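2022-04-17
Wall bench, Grimstead room

Good day for small plastic things! I finally got to the plug-in mosquito heaters, which I've been meaning to look at properly ever since the bites started last September.

Main notes so far. The heater design is so simple it makes me happy. Bottle of green liquid screws in from below, a wick stands in the liquid and goes up into the warm part, vapor leaves through the hole in the top. I like the ribbing too, lovely to hold. The knob on the side gets its own page once I've had the spare apart, I want to know if it's a real control of the heat or just a shutter over the vent (my money is on the shutter).

Bottle shelf: refills are now in the Okoro tray, part no. 519, caps on, wicks up. Please keep them upright, the last batch leaked into the label drawer and the Sevura stickers are still green.

Power strip by the table needs a good wipe. I'll do it with everything unplugged and a barely damp cloth, and the cable could use a clip or two while I'm down there. 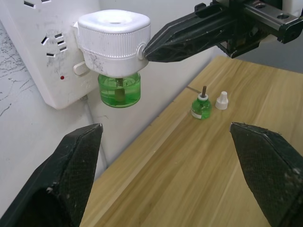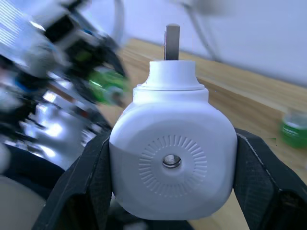

First picture: heater in the wall strip, refill bottle hanging under it. Second: white housing with the ring of ridges, metal shaft at the top.

More on molded parts, as I got carried away. Look at those radial ridges around the metal-lined hole, what a nice bit of tooling! I spent far too long sketching the neck with its stacked collars and still haven't got the proportions of the flared cap right. Drawing goes in the Planar binder, sheet 713, in pencil for now. If anyone has a better eye for tapers, have a go at it, the eraser is in the binder pocket.

Want to try next:
- weigh a full refill, leave it on for 30 hours, weigh again
- same bottle with the knob at the other end of its travel
- measure the shaft on the housing, both faces, and write the numbers ON the sketch this time
- find the good calipers (not the ones with the sticky wheel)

Scale in the corner only goes to 200 g, plenty for a refill but watch it with the housing. Battery is low, spare ones are in the top drawer with the fuses.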